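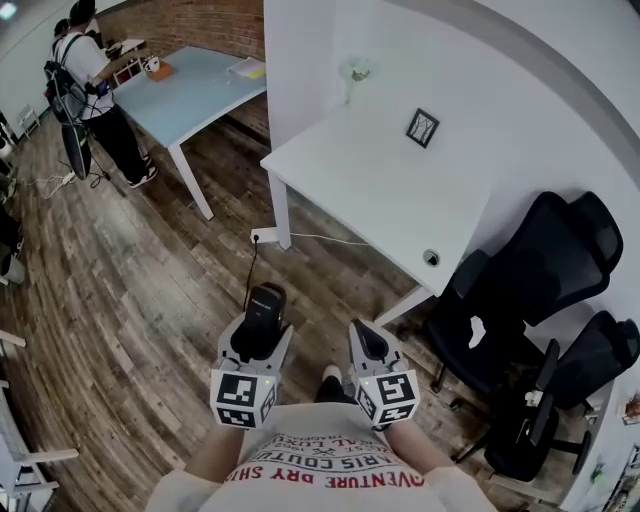 How much should a person keep on top of a desk? As little as the work allows, plus one or two things that are only there to be looked at.

Print this page | E-mail this to a friend

June 2026
By Manju Rawat

I have held this opinion for a long time, and I have worked at enough desks to have tested it. My first was at Dullgate, where I shared a long table with three other people and a printer. My second was at Bajpai, a small freight office, where I had a desk of my own and filled it within a month. By the end there was a strip of clear surface the width of a keyboard. I did my job on that strip for four years.

The desk I like now is plain and white. It has a flat rectangular top and a round hole near the front right edge for cables. A small black frame with a line drawing of a figure stands toward the back, and near the corner is a clear glass vase with one green sprig. I would not add to that. A drawing and a sprig give the eye somewhere to go when a sentence won't come, and they take up hardly any room.

People argue with me about this. Rajkumari Katiyar, who edits most of what I write, keeps papers in stacks and can put her hand on any of them. She says a bare desk is a desk where the mess has been moved to a drawer. She is partly right. I have a drawer, and I would not want it opened in front of company. But a drawer can be shut, and a stack sits there all day reminding you of the other things you have not done.

The floor matters more than most people think. White furniture on a pale, even floor looks like a dentist's waiting room. Put the same desk on wood-look planks in mixed browns, grays and tans, with the grain and the knots showing, and it settles down. Mixed boards also hide dust better than one solid color. Some of my friends look down on wood-look flooring. I don't. Not every office can have old oak, and a floor under a rolling chair is going to get scratched whatever it is made of.

Partition walls I used to dislike. At Dullgate we had gray cloth ones that came up to the shoulder, so you saw the tops of everyone's heads and heard all of their calls. A tall white partition is a different thing. It gives the desk a back, and a drawing has something quiet to stand against.

I do have one complaint, and it is about cable holes. Furniture makers put them where it suits the drill. A hole near the front edge is where my coffee wants to go, and pens find it too. I would put it at the back, next to the wall, where the outlet usually is.

A good plain desk need not cost much. I paid $90 for a used one in April and spent 30 minutes putting it together. I have also seen one for $800 with a charging pad and a built-in lamp -- and no space left over for a notebook. Buy the cheap one, and put a sprig of something on it. Change the water when it clouds.

E-mail this article | Print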